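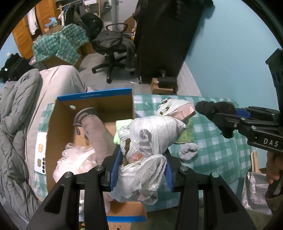 The weekend bag, and what ends up at the bottom of it

Every month I promise myself that this column will be a short one, and every month I sit down with a cup of tea and find that I have rather a lot to say about something very small. This time it is unpacking. I don't mean the big kind, with a van and a man asking where you want the dresser. I mean the kind you do after a few nights away, when you tip everything out on the bed or the table and look at it and wonder how one person could need so many things to go sixty miles up the road.

We had 34 households come along to the Kaewkla cabins this fall, which made it our fullest stay since the newsletter began, and for days afterward my phone kept buzzing with the same sort of message. Does anyone have a gray sock? Did a child's bear turn up under the bunk? I loved every one of those messages (please keep sending them), but they did get me thinking about how we pack for home, as opposed to how we pack to go. Going out, most of us are as neat as you please. Coming back, it all goes in wherever there is a gap, at seven in the morning, with somebody already sitting in the car.

So I asked around, and I tried a few things myself, and I will pass along what I've got.

Start with a box. Any old cardboard box will do, as long as it is deep enough that things don't roll out and shallow enough that you can see to the bottom of it without getting a flashlight. Stand it open on the bed, or on a tablecloth or a picnic cloth if you'd like to keep the surface under it clean, and let the box be the place where loose things go. At our house it used to be the stairs. One pile on each step, sorted in a way that only made sense to me, and then somebody would come down in a hurry and that was the end of the sorting.

Soft things go in first. A long plush toy makes a very good bottom layer, and children seem to like knowing that their friend is in there holding everything else up. If it has a loop on one end, so much the better, as you can hang it on a hook when you get to that point and it will be off the floor for good. Small fuzzy things, the rolled-up sort that look like they might be a sock or a hat or a cat toy, I leave beside the box until the very end. They vanish so easily. I once spent the better part of an evening looking for one that had gone down inside a boot.

Now, bath poufs. I have strong feelings about bath poufs! They are fluffy and cheerful and they weigh nothing, and they are always the last thing out of the shower, so they get pushed into the bag on top of everybody's clean pajamas. Shake yours out well, hang it over the faucet while you have breakfast, and give it a last squeeze in a towel before it goes anywhere. At home it wants to hang up again for a night before it gets put away. Pale pink ones show every bit of wear, and after 3 months or so I let mine go and buy another, though my sister keeps hers until it is practically a string.

And then we come to the plastic bag. You know the one. Every trip has it, the white one from the store, knotted so tight that you can't get a fingernail in, and by the time you are home you have no memory of what is in it. It might be the good soap. It might be the end of a sandwich. I have pulled and picked and used my teeth (don't use your teeth), and the best way I've found is to twist the loose tail of the bag until it is as thin as a cord and then push it back through the knot. It works more often than you would think. If it doesn't, get the scissors, snip close to the knot, and don't feel bad about it.

A better habit is not to knot it at all. The folks at Dosus, who run the little supply counter by the cabins, keep a jar of wooden clothespins by the register, and one clothespin will hold a bag shut all the way home and can go straight back on the line after. They gave away 200 of them over the season, and I must own up to having a fair few in my coat pocket. For anything that could leak I still like two bags, one inside the other, with the openings at opposite ends.

A word about phones. Several of you wrote to say that yours went missing during the unpacking and was found hours later, ringing away inside a pile of towels. Mine does it too. A plain white phone, or one in a pale case with a little cartoon on it, can lie right beside the box in full view and you will walk past it three times. I now put mine on the windowsill before I touch a single bag, and it stays on the windowsill until the box is empty and flat. A reader suggested tying a ribbon on hers, and I think that's a lovely idea, although I suspect mine would come back from the park without it.

Checkered cloths deserve a mention while we are at it. If you have a green and white one, or any color really, it earns its place in the car ten times over. It is a tablecloth at lunch, a rug for the baby at three, and when you get home you can spread it out and unpack on top of it, and all the crumbs and pine needles and bits of glitter stay in one place. Then you pick up the four corners, carry it outside, and give it a good hard shake away from the wind. I wash ours in cool water with a spoonful of baking soda and hang it in the shade, and the green has held up nicely. Anything glittery should be shaken out on the same cloth, by itself, and as far from the wool sweaters as you can manage.

When the box is empty, do please save it. The Prondulik toy swap is coming up again in December and they are always short of boxes, the sturdier the better, and they don't mind a bit if yours has tape or a colored strip along the rim. Plush things are welcome too if they have been washed and their seams are sound. Drop them off on the porch at Flilodik any time before 7 in the evening, and ring the bell if it looks like rain so that somebody can bring them in.

We still have the gray sock, by the way, along with one mitten, a very small rubber boot and a spoon with a blue handle. They are in the basket by the front door, and they would all like to go home.

Next month I am hoping to write about soup - send me yours, especially if it has barley in it.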